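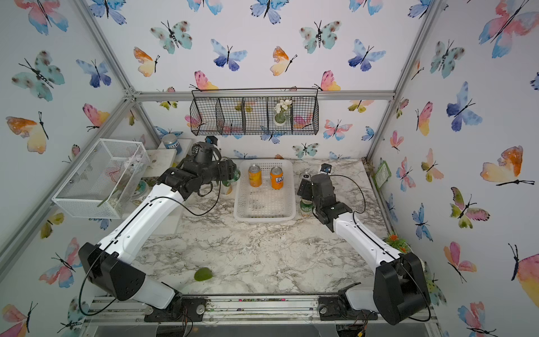
Two-arm cell with the drinks basket on the worktop, fixed camera.

Firkthorpe Bench: two-arm drinks sorting recordings

October
By Samuele Grasso

Firkthorpe Bench is a pair of small robot arms in a home-built enclosure, and a set of recordings made with it. Arif Majumder and I built it in the shared workshop at Vernport. The files cover the build, the control scripts and 273 episodes of the arms handling bottles and cans near a mesh basket.

What is in the folder

episodes/ - one folder per episode, numbered from 001
build/ - cut list, bolt sizes and wiring notes
scripts/ - recording, playback and calibration
notes.txt - our running log, unedited

Each episode folder has three video files (one fixed view and one from each wrist camera), a table of joint positions for both arms, and a one-line text file with the task as we gave it to whoever was driving.

The build

The enclosure is aluminium extrusion. Both arms bolt to the slotted rail along the bottom edge, so they can be slid closer together or further apart without drilling. Mark the rail before you loosen anything. We didn't the first time and had to redo the calibration from scratch.

The crossbar on the back wall stiffens the whole thing. There is a wire hanging basket just below it, which is a fixed obstacle as far as the scripts are concerned. If you build one without it, delete the entry "rear_basket" from the obstacle list.

The walls are papered with a butterfly print and the worktop has a grey and white marble pattern. We wanted a busy background. A detector trained only on our plain grey test board did badly as soon as the board was taken away, so all the recordings use the paper and the marble.

The cable on the outside of each arm needs slack at the elbow. Move the arm by hand through its full reach before you switch on. If the cable pulls tight at any point, let out more and try again.

Objects

The main ones are green glass bottles, orange Fanta cans and a white plastic mesh basket. Artificial flowers are left around the sides in many episodes. They are not labelled.

Tasks

Tasks are things like "put the cans in the basket" or "lift the left bottle and set it down further back". Left and right always mean as seen by the fixed camera. Both arms may be used at once and the driver decides which does what.

Known problems

- 18 episodes have a dropped section in the right wrist video. They are listed in notes.txt.
- Glass bottles are hard for the wrist cameras. Expect glare on the shoulder of the bottle.
- Small bits of debris are visible in the basket and along the bottom rail. We have not masked them.
- The gripper pads were changed after episode 140 - grip values before and after should not be mixed.
- The playback script has no collision check between the two arms. Keep a hand on the stop button.

Running the scripts

Start with calibrate.py, then record.py. Joint positions are saved every 5 milliseconds. Playback runs at half speed unless you change it, and we suggest leaving it there until you trust your own calibration. Allow 500 MB of disk space per episode.

Use and contact

Free to use and change for any purpose, with credit to the Firkthorpe Bench. Corrections to the cut list are welcome - leave them in the build folder with your name on and Arif will merge them.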